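Home | News | Shop | Stockists | Contact

Filed under: Party Games & Pocket Money Toys

Chips, wrappers and a very messy table: Rindinis launches this October

Hello from all of us at Hornow! I'm Jurgita Toom, I run the small games side of the company, and I've been itching to tell people about Rindinis for months (my family would like me to stop, please).

Rindinis is a sorting game for two to four players, and it started with a snack table at my niece's birthday. There were crinkly chips and sweet wrappers everywhere, and the children had far more fun clearing up than they'd had with the games I'd planned. So I went home and wrote the first set of rules on the back of a parking receipt.

You tip the toy chips and the foil packets out on the table, turn over a card and grab what it asks for before anyone else does. Some cards want only chips, some want only packets, and a few nasty ones want everything back where it was! A round takes 7 minutes, or a bit longer if you play with my brother.

The chips are yellow and ridged all the way down, so little hands can get a proper grip on them. The packets were harder. I wanted real foil, with the zigzag ends and the crackle, and we went through 49 kinds of wrapper before I was happy. They catch the light beautifully, and once they've been scrunched a few times no two look alike.

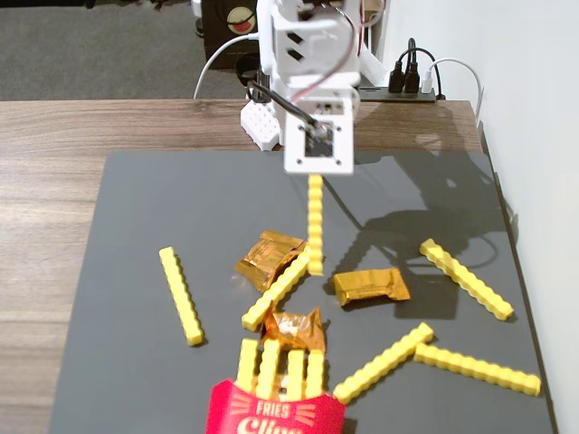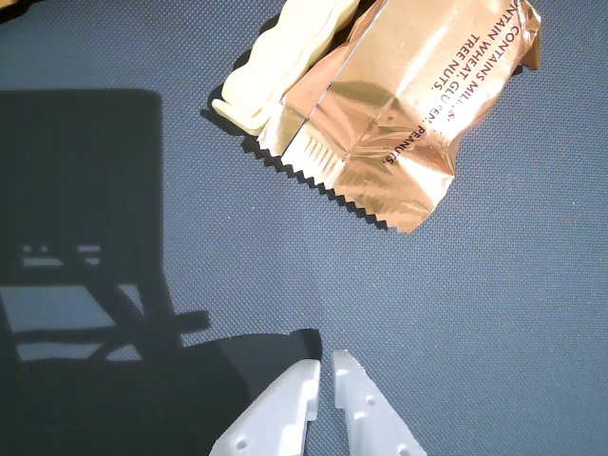
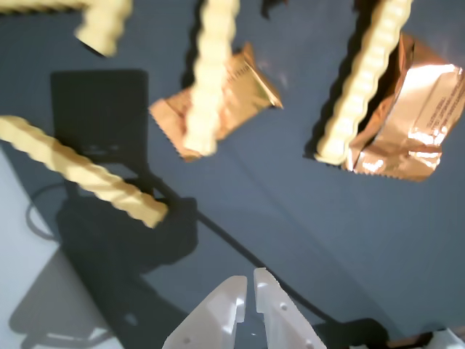 Crumpled foil and ridged sticks on the table, ready for sorting.

Rimkutė, the printers we've used since our very first card game, have made the deck. It has 65 cards, and I've already got a favourite (the one where you have to swap hands halfway through, which makes grown adults squeal). Gramico are packing the boxes for us and the first run is 754 sets, so it's a small start, but it's a start we can manage from our own stockroom.

One thing for parents and shops: the chips are toys and they're not for eating, however hungry you are by the second round. Wrappers can carry allergen wording, too, so if you add sweet wrappers of your own at home, do check what was in them first and give the table a wipe before you play.

Rindinis will be in our online shop from nine in the morning on launch day, and independent toy shops can order now through the stockists page. If you'd like a set to review, or you fancy a game with me over a cup of tea, drop me a line through the contact page and I'll get back to you myself.

Jurgita Toom, Hornow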